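Brudent Robotics Corner
@brudent · 20 Feb 2021

Okay, robot fault thread! We lost most of a morning to this one and I loved every minute of it (well, after lunch I did).

1/ Two arms, one table, one job: pick up a push-button box, press each button, put it back. We call the routine Idalcombe. It had gone 158 cycles clean. On the next one, the arm came down on a button and just kept pushing.

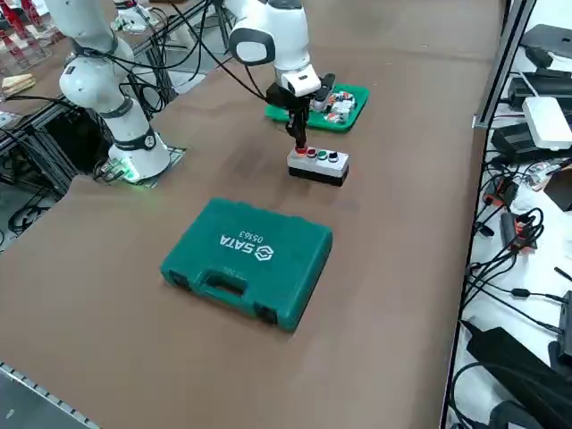
2/ It didn't push hard enough to break anything, but the motor current climbed and climbed and no fault came up. The force limit was set to 15 newtons. The log showed the arm sailing past 80 before I hit the stop. That's a scary line on a graph!

3/ First guess was the force sensor. Wrong! We pushed on it by hand and it read beautifully. Second guess was the cable. Also wrong, and I'd swapped it by then, so hello new cable.

4/ So we went back to the start, moved the gripper up close over the parts and ran everything at 10 percent speed, watching the numbers line by line.
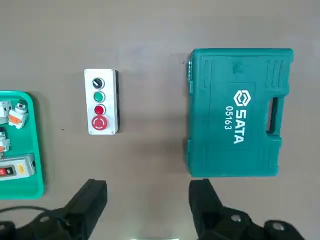 Zoledar: Did you zero the sensor after the tool change? We got bitten by exactly that in August. The limit was fine, it was the controller that was reading an old profile.

5/ YES. Same family of bug! When both arms start together, the second one loads its tool profile late, and until it does the force limit is simply off. No warning, no light, nothing in the log. The arm is happy to move anyway.

6/ Fix so far: neither arm gets to move until both report their profile and their limit, and we read the limit back before every press. Four extra lines of code. I also dropped the current cutoff way down as a second net.

7/ If you run the Mahama start script with two arms, please go check yours today, hands well clear of the table.

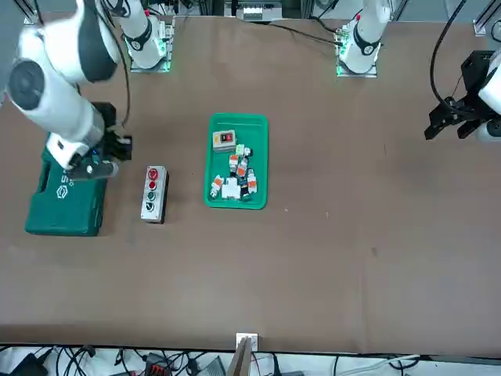

Both arms at the table, tray in the middle.

8/ Patch notes go up once I've cleaned out my swear words. Still want to know why it waited 158 cycles!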